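**Two-arm robot keeps dropping the hanger when it goes into the collar – any ideas?**

*Posted by Granalska, 2026-03-07, in School & Club Robotics*

Hi all, I help run our college robotics club and we've got ourselves into a bit of a tangle with laundry. Our project this year is called Moltar and the idea is simple enough to say: pick up a coat hanger, get it inside a top, hang the top on a rail. We've got two arms, a gripper on one and a hand on the other, and we drive them ourselves to record practice runs before the software has a go.

We've recorded 153 runs so far and 87 of those ended with the garment on the hanger. Sounds all right, but nearly all the good ones were T-shirts. With anything heavy the hanger twists round in the gripper as soon as the shoulder bar meets the neck hole, and then the whole lot slides off the table. We hold it by the hook at the moment.
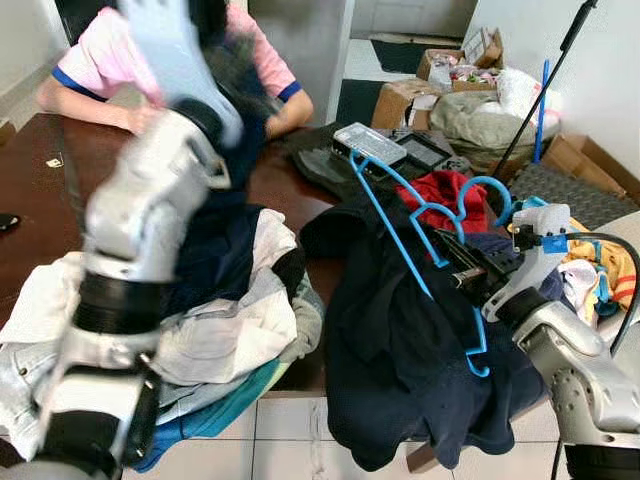 *Blue hanger, navy garment, gripper on the hook. The other arm was on the move.*

We've tried closing the gripper harder (it squeaked, so we stopped) and going slower, which just makes the twist happen slowly. Should we be changing the grip, or the hanger, or the order we do things in? We have until August to get it sorted and I'd love to stop picking jumpers up off the tiles.

---

**Clatari**

We had the very same thing! Hold it lower down. The hook is round and thin so it'll spin whatever you do, but if you grab the neck just under the hook, where the two shoulder bars meet, you've got a flatter bit of plastic to squeeze. We also stuck a strip of rubber inside each finger (cut from an old bike inner tube – wash it first, the dust gets everywhere).

The other thing is to put one shoulder in completely before you even think about the second. Use your free hand to lift the collar, push the first bar in as far as it goes, then let go of the collar and pull the other side over. Our success rate on sweatshirts was rubbish until we split it into two moves like that. It took us 6 sessions to get comfy with it, so don't panic if the first few are worse than what you've got now.

And lay the top well back from the edge. If half of it is hanging off, the weight is pulling against you the whole time.

---

**Đàm**

use wire hangers

---

**Clatari**

@Đàm we tried wire ones, they bent after 4 goes. Plastic is easier to see against dark clothes as well.

---

**Granalska**

Thank you both! Gripping under the hook is so obvious now you've said it. I'll nick an inner tube from my brother's shed and report back. Does the rubber need glue or did you just use double-sided tape?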